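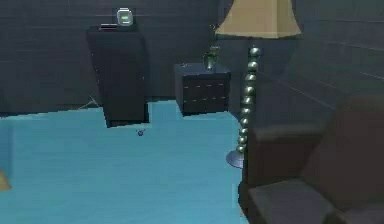 Figure 3. A room from the Wilari scene kit, lit at the dim preset: tall cabinet, nightstand, floor lamp, armchair.

4.2 Living with the kit

We bought the Wilari kit to train our pick-and-place policies in simulated homes, and I'll admit I went in a little grumpy. Our old setup, which Candela Carrasco built over one very long December, did the job fine as long as the robot only had to deal with boxes on tables. Wilari ships with 649 rooms, and loading the first one took me less time than making coffee!

What I like most is the small stuff. In Figure 3 there's a green bottle or vase with a narrow neck standing on the nightstand, and a tiny dark blue thing on the floor that I'd never have thought to put there myself (the kit calls these "strays" and you can turn them up or down). Our policy was terrible with strays at first. It would plan a nice path to the nightstand and roll right over them — 14 times in one afternoon, by Venkatesh Nambiar's log.

The dim preset is a mixed bag. Dark furniture against dark gray walls is a good test for the depth network, and ours got a lot less sure of itself around the armchair. But flat items nearly vanish. Look at the top of the tall cabinet: the little square device with the green display is easy to find, while the thin dark object to its left could be a book or a tablet for all I can tell. Satish Varghese and I labeled that one differently, and we ended up dropping such items from the scoring in this section.

I also wish the kit were pickier about seams. You can see thin pale lines near the bottom left of the cabinet that might be a cobweb or might be a rendering glitch. The support desk answered in two days and suggested the Kosel renderer, which we haven't tried yet. Lamps are the other sore spot — shiny poles like the beaded one here slow our ray settings way down, so for the timing runs in 4.3 we swapped them for matte ones.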